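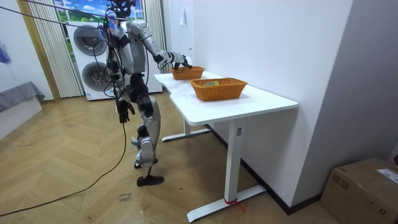 Short thread on a fault we chased for too long at Kuren. On the basket task the right elbow would stall mid-reach, hold for 2 seconds, then the whole arm went limp. The log blamed the motor driver. It wasn't the driver. Look at the second cable, the one that runs from the body and trails off across the floor in a long curve. That was where we should have started.

2/ Lewis Forsyth swapped the driver board first. Same stall. He swapped the elbow unit next. Same stall, and we had lost the calibration as well.

3/ Ji-hoon Yoon plotted bus errors against foot position. Clean with the feet level. With one foot forward, 289 errors in a single run.

4/ Cause: a connector latch that had never seated fully. Any drag on the cable rocked the plug, the bus dropped frames, and the arm controller timed out at 320 ms.

5/ The limp arm is the safety matter. On a timeout it should hold position under brake. Ours cut torque, a default left over from bench testing. Rhona Matheson has changed it and filed the report.

6/ New rules: strain relief on every floor cable, pull test on each plug before power-up, error counter on the operator's screen. Trip set at 2000 per shift for now. Probably too high.

7/ Old driver board is fine, by the way. Back in the spares drawer.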